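Opinion / Family & Relationships

646 shares | 17 comments

I need to talk about the group gift, because my phone has buzzed 7 times since I sat down and every single one of them is my cousins arguing about a stand mixer.

My cousin Melati Oei is getting married in May and I could not be happier for her. She's marrying a lovely guy, Sorin Kolev, who once drove out to Skokia at two in the morning to jump-start my car and never brought it up again. These are good people! They deserve a mixer! What I object to is the chat.

It started sweetly. One of the aunts wrote that it might be nice if the cousins went in together on something big, and we all put up our little hearts and thumbs. Then somebody (I love her, so I won't say who) announced that the "something big" would be the mixer plus the matching attachments plus a weekend at a lodge in Pornard. The total came to $3,226. There was a spreadsheet. My name was already in it, with a number next to it.

I read that number in the checkout line at the grocery store and put the good cheese back.

And what do you say? You can't be the one cousin who writes "hey, that's more than my electric bill, times three." So you write "Sounds great!!" with two exclamation points, and then you lie in bed doing subtraction. I know I wasn't the only one, because I got four private messages that same night, all of them some version of "is it just me?" It was not just any of us. We were all typing cheerfully in one window and panicking in another. 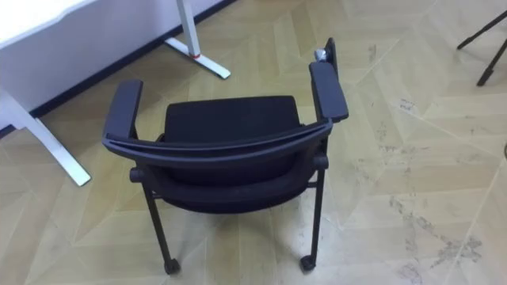

A black chair and a white desk.

My position, after a couple of weeks of stewing, is that whoever sets up a group gift should ask for amounts privately, first, before picking anything out. That's the whole idea. You message each person, you say "what are you comfortable with, and zero is fine," you add it up, and then you go shopping with whatever the pile is. If the pile buys a mixer, wonderful. If it buys a really nice set of towels and a dinner out, also wonderful, and I would bet you the towels get used more.

People tell me this takes the fun out of it. My brother-in-law says family shouldn't be "so transactional," and I'd take that more seriously if he hadn't been the one who added a column for late payments. He also says that a wedding only happens once, so we should all stretch. Well, I have some 17 cousins, and they are of a marrying age. Each wedding happens once. I'm at all of them, in the same green dress, which by now has its own relationship with the dance floor.

I do see the other side. When I got married, the neighbors on Mudaliar Street chipped in for our first real couch, and I cried when it came off the truck. I still have it. I have no idea who put in twenty dollars and who put in two hundred, and I've never once wondered. I'd hate for Melati to find out that her present came with a month of grumbling and one cousin who has now left the chat (he says by accident).

So I did finally say something. I wrote out a long, careful message, deleted it, wrote another one, ate some crackers, and sent: "I can do $60 and I'm so excited for them." Then I put the phone in a drawer and went for a walk, like a coward.

When I came back there were a bunch of replies. Most of them were just other numbers. Forty. Seventy-five. A hundred from the aunt, bless her. One person wrote "oh thank God" and then unsent it, but I saw it. The lodge is off the list. The mixer is still hanging in there, minus the pasta thing, though there's now a side debate over whether red is too much for their kitchen - and I have opinions on that too, but I'm keeping them to myself until at least after dinner.

If you're about to start one of these chats for somebody you love, please ask first. Ask quietly. And leave the spreadsheet closed until you've heard back from the cousin who's gone a little silent, since she's probably standing in the checkout line with the cheese in her hand.

Filed under: Weddings, Money, Family

Contact us | Newsletter | © Skutano Media | Back to top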